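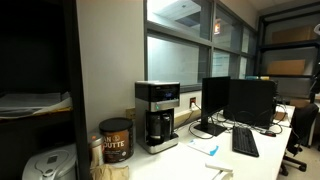

搬办公室第三周，咖啡角终于能用了。

说是咖啡角，其实就是靠墙那张白桌子的一头，另一头还堆着显示器和一团黑线，没人来收。我已经不指望了，先喝上再说。

写得急，四点还有个会，想到哪写到哪。

先说机器。滴漏式，黑顶，不锈钢的身子，带个玻璃壶。旧办公室带过来的，搬家那天Corentin抱了一路，死活不肯放进货车。买的时候花了969块，当时觉得贵，现在觉得还行，天天用的东西。上面有个小屏，蓝字，晚上加班的时候远远看见那点蓝光，挺安心的。

搬过来头两天我把它放在打印机旁边。错误。打印机一热，旁边的纸也热，咖啡粉撒一点就往进纸口里飘。Olesia去打合同，打出来一股焦香味，客户那边倒是没说什么。第三天就挪了。

现在的位置靠着墙上的插座，线直接插，多余的从桌子后面垂下去。原来用接线板，拖在地上，走一次踢一次。挪过来之后这个问题没了。上面是那排对着里间的窗，所以谁在煮咖啡里面的人都看得见，煮好了不用喊，自己就出来了。缺点也是这个，你想偷偷煮一杯浓的，没门。

咖啡粉用大罐装的那种，黑盖子，棕色标签，放机器左手边。以前用小袋，夹子老是丢，夹子丢了就拿橡皮筋，橡皮筋再断，最后一袋粉敞着口放一个周末，星期一那壶谁喝谁知道。大罐省事，盖子一拧完事。就是罐子深，快见底的时候勺子够不着，手伸进去袖口全是粉。Lucienne说换个长柄勺，我说好，说了两个星期了，还没买。记一下，长柄勺。

粉量的事吵了好久。Ilham要浓，Armelle说浓了胃疼。最后折中，一壶水1,000毫升，粉4平勺，平勺，拿勺背刮一下，不要堆尖。Ilham那份他自己再想办法，他现在好像自己在家磨了带来，装个小瓶子，随他。写了张纸条贴在柜门上，已经掉了一次。

滤纸放哪一直没想好。放桌上会潮，放抽屉里没人找得到，然后就来问我。现在暂时塞在柜子第二层，杯子后面。请不要再问我了。

保温这个事说一下。煮好了壶就搁在底下那块加热板上，方便是方便，放久了味道发苦，还有点酸。我自己的底线是半小时，过了就倒掉重新煮。Corentin的底线好像是下班。有一次五点多我看他倒了一杯上午的，面不改色喝完了。佩服。

所以后来加了一条，最后一个倒咖啡的人关机器，顺手把壶冲了。执行情况，一般般吧。周四那天早上来，壶底一圈棕色的印子，泡了半天小苏打才下来。方法是小苏打加热水，没过印子就行，放到中午，再用软刷子转两圈。别用钢丝球，玻璃会花。盖子也要拆下来冲，缝里藏的东西比壶里多，真的，拆一次你就知到了。

除垢也是，一个月一次，白醋兑水，一比二，跑半壶停一会儿再跑完，然后清水跑两遍。上次我只跑了一遍清水，那天的咖啡Armelle喝了一口问我是不是换豆子了。没换。是醋。

桌面也得说说。白桌子，看着干净，一滴咖啡就现形。本来想铺个托盘，在Adthorpe那家店看中一个黑的，尺寸差一点点，机器的脚会悬在外面，没买。Cernine好像也有，还没去看。先用湿布擦，当场擦当场掉，隔一夜就得使劲了。纸袋用完也请扔一下，别团一团就放那里，垃圾桶就在门口，几步路的事。

另一头那堆电脑东西，Prodley的人说下周来弄，上周也是说下周。键盘鼠标就那么散着，我每次倒咖啡都侧着身子，生怕洒上去。要是到月底还没动静，我就自己把线捆了，显示器往里推一推，腾出来的地方正好放杯子。现在杯子在柜子里，拿一次开一次门，手上还端着壶，很别扭。墙边靠着的那条纸板也是搬家剩的，想着有用就没扔，到现在也没用上，估计也是要扔的命。

旁边会议室的同事问能不能也来蹭，当然可以，粉轮流买就行。名单我还没排，下礼拜排。Lucienne提议试试Bakilana的深烘，她以前的公司喝那个，说做滴漏很合适，苦但是不涩。我没喝过。等这罐见底了再开新的，不然两罐同时开着，最后两罐都跑味。

差不多几乎2个月没在公司喝到正经咖啡了，前面都是楼下买，排队，贵，还洒一手。今天早上自己煮的第一壶，按4勺来的，站在桌子边上喝了半杯，觉得搬家这事可以算过去了一半。

另一半是那堆线。

要开会了，长柄勺和滤纸谁路过超市带一下，找我报销。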